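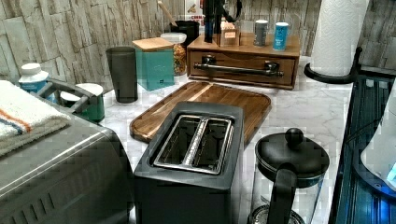 Emanuel Filip wrote back to the first draft of this talk to say that the worktop only gets full because the cupboards are in the wrong place, and that no amount of tidying will fix a cupboard. I agree with about half of that. Start with his point and let people respond before going on.

**Opening (keep it short)**

- Welcome, toilets, where the tea is.
- Second talk of the Virág winter evenings. The first was on larders. The next is in April, on sheds and garages.
- Ask who cleared a worktop over Christmas and who has filled it up again. Wait for hands.

**1. What lives on a worktop**

Leave the picture up for this part.

Most of us have some version of this kitchen. A toaster at the front, a bigger appliance next to it with a towel over the top, a large wooden board lying flat, and a row of canisters and jars along the back. Every one of those things gets used in somebody's house every day. I don't want anyone to go home thinking they have to hide the toaster.

Say plainly that this talk covers where things stand. Throwing out was last year.

**2. Front and back**

The back of a worktop fills first and then stays as it is. Tall things go there, against the tiles, and the small ones disappear behind them. Teal canister, dark tumbler, clear jar with something golden-brown in it, like granola or nuts. A clear jar at least tells you what needs buying.

The front is where the work gets done, so whatever stands there has to be moved before you can chop anything. In my own kitchen I measured the clear stretch at the front and got 200 mm. The worktop is 600 mm deep. I had been making sandwiches on a third of it for years.

Pause here. People usually want to say what theirs is.

Exercise, if there's time: draw your worktop from memory on the back of the handout. Mark what you touched this morning with a cross. Anything without a cross can move to the back, or to a shelf.

**3. Boards**

A board lying flat takes up the most room of anything that isn't plugged in. If you use it at every meal, leave it flat and treat it as part of the worktop, with nothing parked on it and nothing blocking the way to it. If it comes out on Sundays, stand it on edge.

Raised rims: handy for juice, awkward for scraping into a pan. Someone will ask whether wood is all right for meat. Say I keep a separate one for meat, wash it in hot soapy water and dry it upright. Don't get drawn into wood against plastic, we lost twenty minutes to it at Tiline.

**4. Toasters and ovens**

- Crumb tray. Ask when it was last emptied. Mine had not been out since we moved.
- Room above the slots. Pull the toaster out from under wall cupboards before you switch it on.
- Vents on worktop ovens need air. Check the booklet for the gap it asks for.
- Towels. The top of an oven is a handy place to put one down, and mine ends up there too. Take it off before the oven goes on. A hook on the end of the units costs very little. I put up a row of 4 and use two.
- Unplug before wiping. Don't skip this one.

**5. Utensils in a pot**

One pot by the wall, near where you cook. Wooden spoons, spatula, tongs. When it gets too tight to pull one thing out without lifting the lot, take out whatever you haven't used this month and put it in a drawer. Bjarke Baldursdóttir does hers when the clocks change, which seems often enough.

Wash the pot itself. There is always something at the bottom.

**6. Bottles and oddments**

Bottles tend to end up wherever they were last put down. Choose one spot. Cleaning products go under the sink, or up high if there are children in the house. Vitamins and tablets don't want heat or steam, so keep them away from the kettle and the oven.

**7. Back to the cupboards**

Return to Emanuel's point. He is right that if the plates are across the room, plates will pile up by the toaster. Before buying anything, swap the contents of two cupboards and live with it for a fortnight. It costs nothing and it can be put back.

If asked about pull-out racks: the Endis one fits a narrow unit and I have no complaints. The Gultden one I sent back, wrong width, my mistake.

**Questions**

Repeat each question for the back row. Handouts are on the table by the door, spare pencils in the tin. Hall needs to be clear by nine, chairs stacked against the radiator side.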